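Wanted: Participants Who Don't Believe in Connected Sensors (Yet)

Posted Jan 25, 2019

Flerex is looking for people to take part in a field trial of networked sensors in small and mid-sized buildings. If you run a warehouse, a print shop, a cold store, a greenhouse or an office with old heating, and you have sat through at least one sales pitch about how the Internet of Things will change your business, we would like to hear from you. We would especially like to hear from you if you came away unconvinced.

We should say where we stand. We build device management software, so we make money when people connect things. We have also read enough white papers to know that most of the savings claimed in them come from the vendor's own demo site, measured over a good month. Ours have been no better. Our last internal report promised a lot about energy use, and when we went back over the numbers, a good part of the drop came down to a mild October. We pulled the report. This trial is meant to replace it with something we can put our name to.

What the trial covers

The Stondiven trial will put temperature, humidity, door and power sensors into working buildings in the Morris and Evham areas. The sensors talk to a gateway on your site, and the gateway sends readings to a hosted platform. We want to know three things. Do the readings arrive when they should? Are they right when they do? And does anyone on site change what they do as a result? The last question is the one vendors skip, and we suspect the answer will often be no.

The trial runs for seven months. For the first part you will get no dashboard and no alerts. We will only collect readings, so that there is a real baseline to compare against. After that, half of the sites will be given the dashboard and the other half will carry on without it. Which half you land in is drawn at random and we will not swap you, so please don't ask. If you would find it hard to have sensors on the wall and nothing to look at, this is probably not the trial for you.

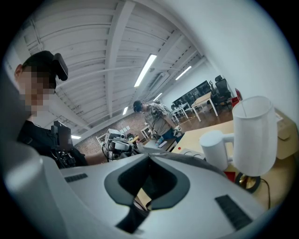

White hand-held gripper, with a cap-mounted device and chest rig behind it.

Who we want

You should be able to answer yes to most of these:

- You are in charge of a building, or you have written permission from the person who is.
- You have at least a year of utility bills you are willing to share.
- Your building is in regular use. Empty units make every system look good.
- You can spare someone for an hour a month to answer our questions and check the odd sensor by hand against a plain thermometer or meter.
- You are not planning a major refit, a move or a change of heating system during the trial.

You don't need to know anything about networks. You don't need good Wi-Fi either, as the gateway can use a cellular link. We would like a few sites with thick walls and poor signal, the kind that get left out of case studies.

We can't take sites that already have a connected building system running, or anyone who resells such systems. We also can't take homes this time.

What you get

Each site that finishes the trial is paid $3,592, in two parts. The first is paid once the sensors are in and the baseline has started. The second is paid at the end, and it does not depend on whether you liked the product. You may keep the sensors or have us take them out and fill the holes. If you keep them, you are not signed up to anything, and no monthly fee starts without your signature.

You will also get a full copy of your own readings as plain files that open in any spreadsheet. We have lost count of the platforms that will take your data in for free and charge you to get it back out.

What could go wrong

Batteries may run down sooner than the box says. Sensors fall off walls. The hosting service may have an outage, and firmware updates have a way of landing at bad times. None of this should affect your building, because the trial equipment only listens – it cannot switch anything on or off. Please do not rely on it for food safety, fire safety or anything else that matters. Keep whatever checks you have now.

On security, we will give you a written list of every device we install, what it sends, where it sends it and how long we keep it. The gateway stays off your office network. There are no microphones or cameras in the kit. Some people will say that connecting anything at all is a risk, and they are right. Read the list before you decide.

How we will report it

All sites go into the final report, including the ones where nothing improved and the ones that dropped out. You will see the draft before it is published and can correct facts about your site. You cannot ask us to make it sound better, and neither can our sales team. Sites are named only if they agree to it in writing.

How to apply

Send us a short note with your building's use, its rough size, its age if you know it, and why you want to take part. Five or six plain sentences will do. Tell us about any system you tried before and what annoyed you about it. We read those parts first.

We will reply to everyone, and if your site looks like a fit we will arrange a visit of almost 5 hours to check signal and mounting points. A visit does not commit you to anything. You can leave the trial at any point and keep the first payment.

Contact: Flerex Field Trials Desk | © 2019 Flerex. All rights reserved. | Back to top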